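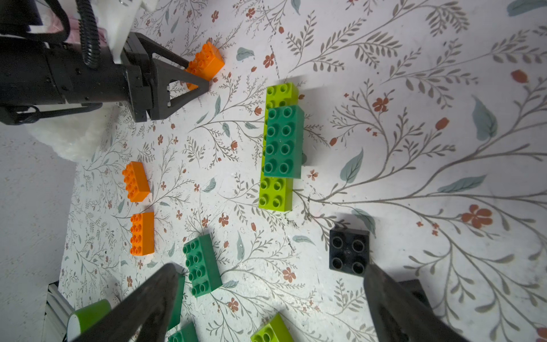
Building bricks on the patterned tabletop, one green stacked on another.

Programs > Protective Equipment > Kelovberg Visor > Progress Reports

August
By the Dralton project office

Print this page | E-mail this page

Kelovberg Visor: progress report to the Abdelaziz Fund

This has been the best reporting period we have had so far, and we are glad to be able to write it up. When we last reported, the visor was still a set of drawings and a stubborn fogging problem. We now have 60 finished visors out with search teams at the Dratberg training ground, and they are being worn every working day!

As a reminder, the grant covers a lighter face visor for people who clear mines and other buried explosives by hand. The visors most teams wear now protect well, but they are heavy at the front, they scratch, and after a long morning of kneeling and looking down they pull hard on the neck. People tip them up to get some relief. We want a visor that gives the same protection and is comfortable enough to stay down.

Fit and weight

The new headband is the change the teams mention first. It moves the weight back over the crown, and the dial at the rear can be turned with a gloved hand. We tried it in 2 shell sizes and expected the smaller one to be a niche item. Far more people picked it than we had planned for, so the next order has been split evenly between the two. We should have asked about this much earlier, and the fitting day at Dratberg was worth every hour it took to set up.

The chin area is still too close for anyone wearing the older style of high collar. A revised lower edge has been drawn and the first sample is due from the molding shop before the next report. It flares out slightly – enough to clear the collar when the head goes down, without opening a gap in front.

Fogging

We are really pleased with this one. The inside coating we started with was fine in the workshop and poor in the field, where people breathe hard and the mornings are damp. The replacement coating is holding up much better, and the side vents have been moved up so that air passes across the eyes before it leaves. Teams filled out a card at the end of each shift, and complaints about fogging dropped steadily once the new batch went out.

Cleaning is where we still have work to do. The coating does not like the wipes that most field stores keep in stock. We have written a one-page care sheet and put a soft cloth in each bag, but a cloth in a bag gets lost, and we would rather have a coating that puts up with whatever is on the shelf. Samples of a tougher finish are on the bench at Dralton now.

Testing

The fragment tests on the main shell are complete and it met the level set out in the grant agreement. The test house has sent its full results, which are attached to the financial return as a separate file. The shell with the revised lower edge will have to go back for its own tests, and we have booked the slot.

We also ran a scratch and wear trial, with 500 raise-and-lower cycles on each sample hinge. The hinges stayed tight. The friction washer on one side showed more wear than on the other, and the supplier has agreed to change the material. We will repeat the trial with the new washers before anything else ships.

Training and feedback

Four training sessions were held at Dratberg, all on a Monday so that teams could start the week in the new visor and report back on the same cards. The sessions cover fitting, storage, inspection, and when to take a visor out of use. The inspection part ran long each time, mostly from good questions, and we have rewritten it with clearer pictures of the kinds of damage that matter.

Budget

Spending is close to plan. Tooling came in under the estimate, and travel to the training ground went over, as we warned it might. We ask the Fund's permission to move the tooling balance to cover travel and the extra round of testing. No additional money is requested.

Next period

Our main jobs are the revised lower edge, the repeat hinge trial, and a decision on the tougher coating. We would also like to place visors with a second group of teams who work in hot, dry ground, and talks about that have begun. If anyone from the Fund can come to Dratberg for a fitting day, please let the Dralton office know and we will set a visor aside in your size.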